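Heft Werkstatt Verken, Eintrag 2. Mai 2020
geschrieben von Yufang Kong, zum Lesen auch für Halina und Ksawery

Vormittag: wieder Handgreifer, Aufgabe "einzelner Ball vom Tisch nehmen". 28 Durchgänge mit Lena Lis, davon habe ich vier gestrichen, weil der Ball schon vor dem Schließen gerollt ist. Das Tuch liegt nicht ganz glatt. Lena meint, wir sollen es so lassen, in der Packerei ist die Unterlage auch nie glatt. Einverstanden. Die vier gestrichenen bleiben trotzdem gespeichert, im Ordner "gerollt".

Lena greift den Ball anders als ich. Ich fahre hoch darüber und dann gerade hinunter. Sie kommt flach von vorne und schließt erst, wenn der Ball fast hinten anstößt. Ihre Art ist schneller und sieht ruhiger aus. Sie hat sechs Jahre bei Goltdale von Hand sortiert und macht mit dem Greifer offenbar das Gleiche wie früher mit zwei Fingern. Ich möchte ab jetzt beide Arten getrennt benennen, sonst mischen wir sie in den Daten.

Klebeband an den Backen ist unten ausgefranst. Neu wickeln, aber erst nach dieser Serie, damit die Reibung innerhalb der Serie gleich bleibt.

Mittag: Gespräch mit Elżbieta Pawłowska (Schichtleitung Packerei). Sie fragte direkt, was mit ihren Leuten an Tisch 2 passiert, wenn der Arm kommt. Ich konnte nur sagen, was im Plan von Wieczorek steht: der Arm legt die Bälle in die Schachteln zu 24, die Sichtprüfung bleibt beim Menschen. Im Februar haben wir das noch anders gesagt, damals sollte die Prüfung auch automatisch gehen. Elżbieta hat das nicht vergessen. Sie will es schriftlich, und ich finde, sie hat recht.

Ihr zweiter Punkt: heute wechseln die Leute jede Stunde zwischen Legen und Prüfen. Das Legen ist langweilig, aber die Augen können sich dabei erholen. Wenn nur das Prüfen übrig bleibt, wird die Arbeit schwerer und nicht leichter. Daran hatte ich nicht gedacht. Pro Schicht sind das etwa 2.000 Bälle am Tisch. Vielleicht kann man das Nachfüllen und die Störungen am Arm in den Wechsel hineinnehmen. Mit Halina Walczak besprechen, sie macht die Schichtpläne.

Lena bekommt für die Stunden am Greifer im Moment den normalen Satz der Packerei. Sie lernt uns aber an und nicht umgekehrt. Habe Ksawery Olszewski gebeten, das mit dem Personalbüro zu klären.

Nachmittag: Stand gesamt 284 brauchbare Durchgänge. Angefangen mit Ball weiter hinten auf dem Tisch, Greifer offen, langsame Anfahrt. Lena fährt, ich schreibe. 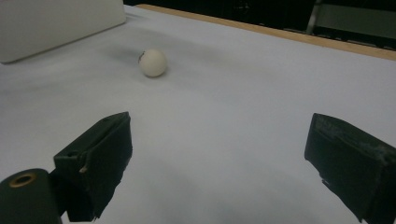
Bei der langsamen Anfahrt immer erst zwei Sekunden stehen bleiben, dann los. Morgen das Gleiche mit Ksawery am Greifer, er hat noch nie sortiert und das wäre ein guter Vergleich zu Lena. Lukden wegen Ersatzbacken anrufen.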